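Mostbridge Residents' Services
1/27/21

1/5 A reminder to all households in Mostbridge on clearing the dining table after shared meals. The guidance issued in June remains in force.

2/5 Worn scouring pads should go straight into a lined bin. Please do not leave them beside the sink.

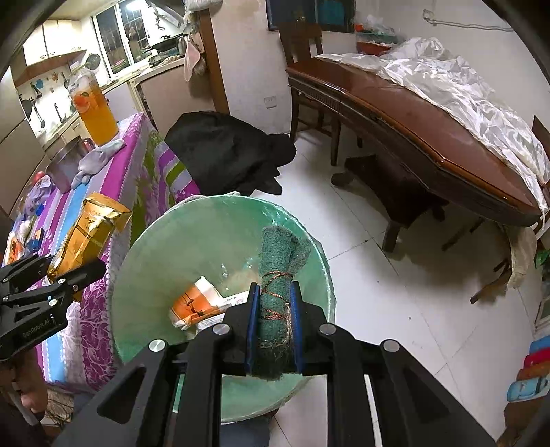 Scouring pad over the lined green bin.

3/5 Empty foil bags may follow. Drinks and pots can stay on the table until the packets are dealt with.

4/5 Paper cups are to be gathered before the cloth is wiped. Cables should be bundled and put away separately.

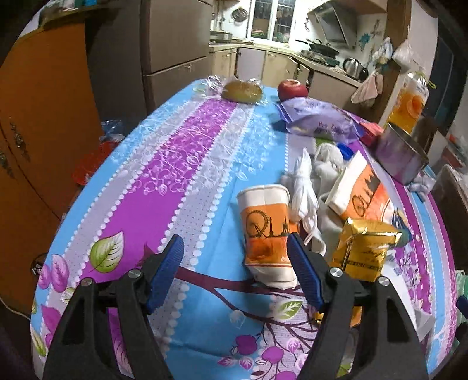 COLLECTION POINTS
5/5 Bin liners are available at Hoststead, 13 per household, while stocks last. Roughly 400 remain.

Comments (2)
Pawlak: Are the liners the same size as last year's?
orimik: Lovely tablecloth. Where is it from?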